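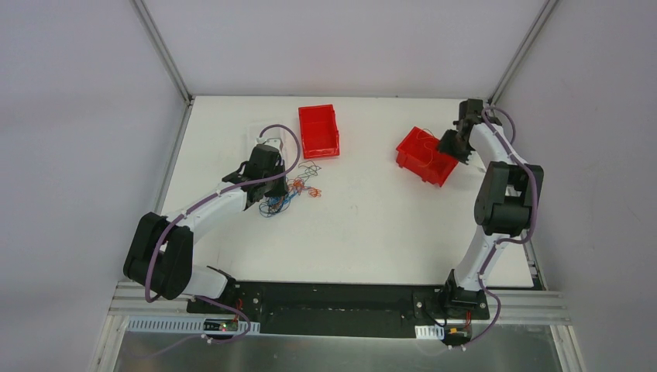
My sister thinks the sourdough starter should have been thrown out in May of last year, and she has held this view steadily ever since. Her case is that I own a jar of paste, that it needs feeding more often than her kids do, and that Pascu sells a perfectly good loaf two blocks from my door.

April 22, 2026
Posted by the household baker

She has a point about Pascu. Their country loaf is better than mine and I have never had to get up at 6 to fold it. I went in on a rainy morning and bought one, then carried it home under my coat like something stolen.

Still, I keep going. I switched to the Istden rye flour over the winter, which smells like a barn in a good way, and the starter went from sulking to climbing out of the jar overnight. It got into the silverware drawer. I have now cleaned that drawer three times and the forks still have a faint tang.

The loaves themselves remain moody. One had a hole in the middle big enough for a plum. One was so flat that I sliced it sideways and called it crackers – guests ate them, too, and asked for the recipe. I made up a recipe.

What I can't seem to do is quit. Going away for a weekend means finding a sitter for it, and my sister has said no in writing. So the jar came along to the lake, belted into the passenger seat, and rose beautifully somewhere past the second gas station. I baked it in the cabin's oven, which has one setting, and we had it with too much butter.

Contact | © 2026 | Back to top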